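Menon Neighborhood Store: Shelf and Stockroom Gallery

Posted April 25, 2021

The Menon Neighborhood Store serves residents of the Olent district with groceries, drinks and small household goods. The present gallery records the handling of bottled water at the store and forms part of the Justavis series on everyday retail work. The series now holds 2,368 photographs, of which 70 are open to the public at any one time. Selection and captions are by Sang-wook Hyun.

Drinks are carried between the floor and the shelves in ordinary shopping baskets. A basket keeps the bottles together and can be set down beside the shelf while both hands are in use.
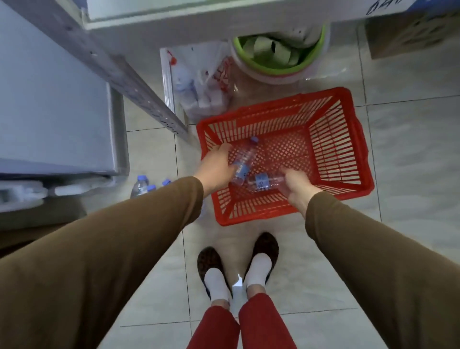
The store stocks 30 kinds of bottled drinks, and water is the item most often requested in the warmer part of the year. Staff are asked to lay bottles on their sides when a basket is to be carried any distance, and to stand them upright when they are returned to the floor. Labels are checked as the bottles are handled. Any bottle with a torn label or a damaged cap is set aside and entered in the daily record.

Space under the shelves is also put to use. Basins, bags and cartons are kept at floor level, where they may be reached without a ladder. Prices are shown on the front edge of each shelf, in print or by hand, and are reviewed at the start of each month. The next review will take place in May.
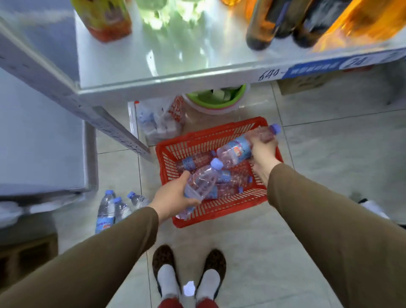
Bottled water over a red basket, in front of a shelf with a handwritten price of 640.

Visitors who wish to see the full series may apply in writing to the Ivovis Reading Room, which holds prints of all photographs together with the original caption sheets. Prints may be viewed on the premises but are not lent. Requests for copies should state the title of the gallery and the intended use.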